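## 3. El recipiente como variable: materiales y percepción del té en las casas de Khổng

Quien haya cambiado de taza a mitad de una tetera conoce la sorpresa: la misma infusión parece otra. En esta sección abordamos por fin la pregunta que dio origen al estudio, es decir, cuánto de lo que llamamos «sabor» pertenece a la hoja y cuánto al objeto con el que bebemos.

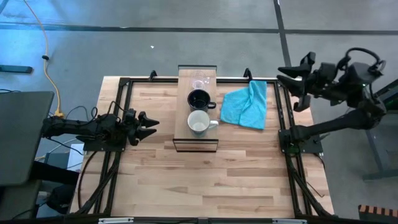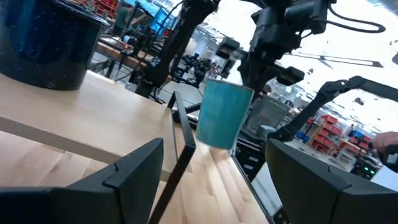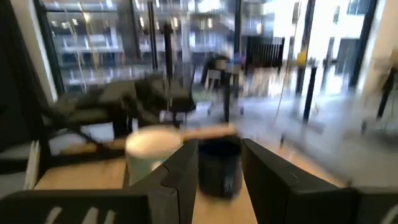

**Figura 4.** Recipientes para beber de distintos colores.

**Leocadia Barrientos Ugalde**
Investigadora en cultura material e historia de la alimentación, Grupo Travuvlow

### 3.1. Un objeto poco estudiado

La bibliografía sobre el té es inmensa en lo que toca al cultivo, al comercio y a la ceremonia, y sorprendentemente escasa cuando se trata de la taza corriente, la de cada mañana. Los inventarios domésticos la despachan en una línea. Los catálogos de museo prefieren las piezas firmadas. Y sin embargo es el objeto que más veces al día pasa de la mano a la boca, el que se hereda desparejado, el que sobrevive a las mudanzas – y el que casi todos nuestros informantes supieron describir con los ojos cerrados.

El corpus reúne 533 testimonios escritos, procedentes de la comarca de Larovlow y del barrio portuario de Dreltora. Los cuadernos se repartieron en abril y cada hogar anotó en ellos qué bebía, en qué recipiente y a qué hora, con total libertad de extensión. Hay cuadernos de tres renglones y hay uno que ocupa una libreta entera, con dibujos en los márgenes y una larga digresión sobre las asas. ¡Ojalá todos los archivos fueran así de generosos!

### 3.2. El asa, el borde y el peso

Empecemos por el asa, que ocupa en los testimonios un lugar mucho mayor del que habíamos previsto. En Larovlow, donde el té se toma muy caliente y de pie, el recipiente sin asa se reserva a las visitas largas, cuando hay tiempo para esperar. En Dreltora ocurre casi lo contrario: el vaso liso es lo cotidiano y se sujeta por el borde, con el pulgar y el índice, gesto que los mayores enseñan a los niños como quien enseña a atarse los zapatos.

El borde merece capítulo propio. Varias informantes distinguen entre un borde «que corta» y un borde «que acompaña», y asocian el primero a los tés negros fuertes y el segundo a las infusiones de flores. La distinción coincide con bastante fidelidad con el grosor de las piezas que conservan en casa, lo cual nos parece un hallazgo precioso: hay aquí un vocabulario técnico completo, afinado durante generaciones y transmitido sin manual alguno.

Del peso se habla menos, aunque siempre con firmeza. Una taza ligera «se olvida»; una pesada «obliga a sentarse». En los cuadernos de Larovlow la pieza más pesada de la casa suele estar destinada a la primera bebida del día, entre las seis y las siete de la mañana, y rara vez vuelve a usarse después de comer.

### 3.3. El color y la expectativa

El color interviene antes que la boca. Una infusión pálida servida en un recipiente oscuro pierde toda referencia visual, y quien bebe se guía entonces por el olor y por el recuerdo de otras veces. El blanco permite juzgar la fuerza del té de un vistazo; el vidrio transparente hace lo mismo y añade el espectáculo de la hoja al abrirse. Los azules y los turquesas plantean un caso intermedio fascinante, porque los testimonios les atribuyen frescura incluso cuando la bebida se sirve hirviendo.

Conviene ser prudentes. Los cuadernos recogen impresiones, y las impresiones arrastran costumbres, afectos y hasta rencillas familiares (la taza azul de una cuñada aparece en un mismo cuaderno como la mejor y la peor de la casa). No hemos intentado separar la sensación del cariño, y dudamos que sea posible hacerlo con este tipo de fuente.

### 3.4. Lo que dicen las alfarerías

Los libros de cuentas del taller Khổng permiten contrastar los testimonios con la producción local. En el registro más antiguo figura una hornada de 1.000 piezas sin asa; en el siguiente, el taller anota 2.000 con asa y una advertencia al margen sobre el espesor del borde. El cambio encaja bien con los recuerdos de Dreltora, donde se habla de una época en que «llegaron las asas» y las abuelas se negaron a usarlas.

Quedan cuestiones abiertas. Los libros no indican precios por color, de modo que ignoramos si el azul era un lujo o un capricho barato, y faltan por completo las páginas dedicadas a los esmaltes moteados. La sección siguiente retoma el asunto desde los pigmentos – con un análisis de los fragmentos hallados en el vertedero del taller – y compara sus tonos con los nombres de color que emplean los cuadernos.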